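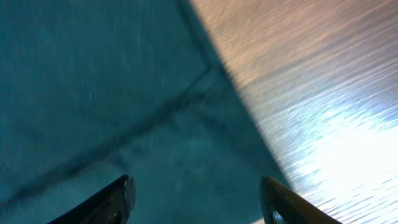

Start with the money. The first quote we got for the laundry line at Cluvarley was for the arms and nothing else, and I signed off on it too fast. Fingers, cables, mounting plate, lights and spare parts all came later, each on its own order. When you budget for a cell, go and look at the work surface first. Shiny metal next to dull teal, with a white glare on the metal, is a hard thing for a wrist camera to deal with, and matte covers or softer lights have to go in the plan at the start.

(Pause. Ask who has a quote on their desk right now.)

Next, the jobs you forget to price. Everybody plans for folding. Before folding there is sorting, and before sorting there are pockets. Paper is the worst of it for us, and we had no line for it in the March budget. Hideaki Yagi went through our work list and found 15 tasks nobody had priced. Pocket checks were number 4.

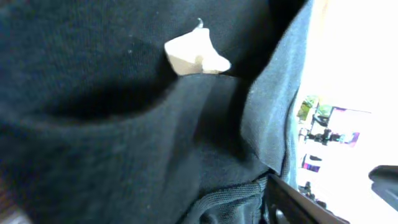
Crumpled paper in an opening in dark fabric, gripper finger at lower right.

Ask the vendor to run your own items, with the lint on them. We sent a bag of real stock to both Floltov and Zou and asked for a full day each. Floltov wanted to use their own towels. We said no to that, and they came around by Thursday.

Now two arms or one. One arm is cheaper to buy and takes less table. For long soft items we went with two, because one arm leaves the other end wherever it falls. Price the second arm with its cables and clips, and leave room for the cable loops – they hang out wider than the drawing shows.
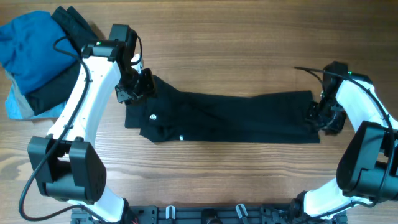
Two arms holding a black garment taut across the table.

Spares. We keep 181 finger pads on the shelf and plan to use up to 214 in a year. Tramunero handles the orders. Put pads under running costs, or finance will treat them as a one-time buy.

Leave the last slide up for questions. Handout is by the door.

12 shares
3 comments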